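Kosel Vanity Set

README for the vanity and dressing table part of the Kosel household collection

Version 2
Last updated: 12 September 2021
Maintained by Davina MacKinnon

What this is

Kosel is a collection of short recordings of people's small belongings being put away, taken out and rearranged. This part covers the dressing table: makeup organizers, brush holders, small bottles, jewelry boxes, hand mirrors, cotton pads and the other things that end up near a mirror in the morning. The kitchen and desk parts have their own README files and their own label lists.

There are 423 recordings in this part. Each one covers a single tidying task from start to finish, with a written instruction and a set of labels. Of these, 400 are in the main split. The rest are held back as a check set and should not be used for tuning.

Folder layout

recordings/ — one folder per task, numbered
labels/ — one text file per task, with the same number
instructions/ — the written instruction as it was given
objects/ — the object list, with the short names used in the labels
notes/ — anything odd we wrote down along the way

A recording folder with no matching label file was skipped in review. Leave it out. We kept those folders in place so that the numbers would not shift between versions.

The objects

The organizers are the main thing. Most are tabletop units with at least one drawer, and several have a lidded compartment on top. Some have a mirror attached. We label the mirror as part of the organizer when it is fixed to it or folds out of it, and as its own object when it can be lifted away. If you can't tell from the recording, look in the object list, where every organizer has a line saying which kind it is.

Brush holders are labeled separately even when they are pushed up against an organizer. A holder with several compartments gets one name, and the compartments are called front, rear, left and right as seen by someone sitting at the table. The same goes for drawers. "Front" always means the side facing the chair.

Brushes are labeled as a bundle when they stand together in a holder and one by one once they have been taken out. This caused more arguments than anything else in the label guide. Version 1 tried to name every brush by its shape (powder, blush, liner) and the results were too uneven to keep. Version 2 uses only "brush" and "brush bundle".

Small bottles are named by cap color and relative height, for example "white cap, taller". We don't name the contents. Plenty of the bottles came from a mixed box bought from Nugroho, a secondhand shop, and had no useful writing on them. The jewelry boxes came from Bromon and are all listed together near the end of the object list.

Loose round things, such as balls, bath bombs and powder puffs, go under "round item" with a color. They show up on dressing tables more than we expected.

Typical tasks

The instructions were written in ordinary language, with no fixed template. A few as they appear in the files:

Put the ball in the drawer and close it.
Move both bottles to the back of the holder.
Open the lid, take out the cotton pads, and shut the lid again.
Stand the brushes up in the holder with the handles down.
Make room on the left side of the table.
Close everything that is open.

The last one is harder to label than it looks. A task counts as complete when all drawers are flush with the body of the organizer and all lids are down. A drawer left open by the width of a finger is marked "partly closed", and the task is marked incomplete. Fold-out mirrors are left alone unless the instruction mentions them.

Labels

Each label file has four fields:

state_before: what is open, closed, full or empty at the start
steps: a list of short phrases, one per action
state_after: same form as state_before
result: complete, incomplete or unclear

Drawers and lids are always listed, even if nothing happens to them. Other objects are listed only if they are moved or named in the instruction. "Empty" is used for a drawer only when its whole floor can be seen. Otherwise the contents are marked "unknown".

Things to watch for

Reflections. Many of the organizers have mirrors, and an object near a mirror will often appear twice. Labels refer to the real object only. If you are counting objects with an automatic tool, expect it to count too many.

Clear plastic. The edges of clear holders are hard to find against a pale tabletop. The outlines in version 1 were drawn too tightly and have been redone.

White on white. White drawers inside white organizers gave us trouble too, mostly in the evening recordings. Where the edge of a drawer could not be found, we used the knob to mark its position.

Knobs. Knob position is measured from the center of the knob. Organizers with a cutout in place of a knob are measured from the middle of the cutout.

Changes since version 1

The February review found that left and right had been swapped in a batch of holder labels. These are fixed. We also merged "box" and "case" into "box", dropped the brush types, and added the "unclear" result for tasks where a hand or other object blocked the view at the end.

Two organizers were renamed in the object list. The old names are still in the notes folder for anyone with scripts that depend on them.

Use and sharing

You may use the recordings and labels for research and teaching. Please don't repost the check set. If you publish work that uses this part, cite it as the Kosel Vanity Set and give the version number, as results from version 1 and version 2 can't be compared directly.

The label viewer is a separate download called Kundance. It opens the label files next to the recordings and lets you step through them. It does not write changes back to the files, so corrections should be sent to Davina MacKinnon with the task number and the field that needs changing.
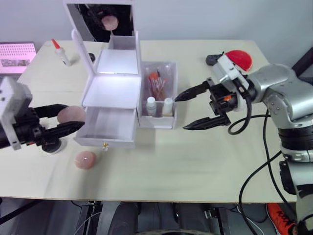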